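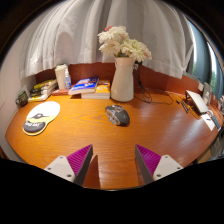 Subject: Re: Shared desks at the Nadthorpe office, booking rules from September

Dear colleagues,

Thank you for the replies received so far. The Office Services team has reviewed them and can now confirm the arrangements below. The relevant part of the earlier message is quoted at the end for those who joined the list recently.

1. Booking period. Desks may be booked up to 60 days ahead. Bookings for a full week are allowed, but no desk may be held by the same person for more than four weeks in a row.

2. Release of unused desks. A desk not claimed by 10:30 a.m. will be released for the day. Staff who expect to arrive later should add a note to the booking.

3. End of day. Papers, cups and personal items are to be removed. A mouse and mouse pad may stay on the desk. Keyboards go back to the cabinet by the east stairs.

4. Lockers. Requests go to the front desk at Nadthorpe. Staff who already have a locker at the Matier building keep it and do not need to apply again.

5. Quiet rooms. The three quiet rooms on the second floor are not part of the booking system. They remain open to all staff for calls and short periods of focused work.

Several members asked whether the Dela Peña annex will follow the same rules. It will not do so this year. The lease there is under review, and assigned seating will continue until a decision is announced.

Questions about access for staff with medical or ergonomic needs should be sent to me directly and not to the list. Existing agreements remain in force.

Sincerely,

Bienvenido Calimlim
Office Services, Dritumix

On 04/06/2023, Office Services wrote:

> The move to shared desks will affect about 600 staff across
> our buildings. We invite comments on the draft rules, in
> particular on how far ahead a desk may be booked and what may
> be left on it overnight. Please reply to the list so that
> others can read your comments.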